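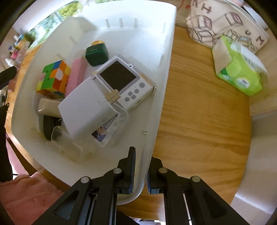 The catch-all bin on my round table, with the gripper open at the front rim.

I've had the Mudelon hand gripper for 14 days now, and since so many of you wrote in asking whether machines can tidy a house yet, I'll start there: mine can't, but it's closer than I expected! The Mudelon is the hand-held kind. You squeeze, the two fingers close, and you get a very fair idea of what a robot with the same fingers would be up against in an ordinary home.

I gave it the bin because the bin is the chore I put off every single week. The Rubik's cube is a dream to lift (flat sides, good corners, the pads hold on beautifully), and small boxes are nearly as easy. The handheld game console is another matter. It's wide, and with a white box lying partly over it you have to work out what to move first, which I do without thinking and a machine has to be taught. And then there's the thin white cable. Oh, that cable - I spent most of a Wednesday evening chasing it about.

My neighbor Reinaldo Furtado tried it too and did better with the clear plastic things than I did, though he's more patient. The grip did tire my thumb after 57 lifts, and I'd love a softer handle.

Would I buy it again? Yes, for the curious. For a clean table by suppertime, I'm still using my fingers.

Brenda Nuttall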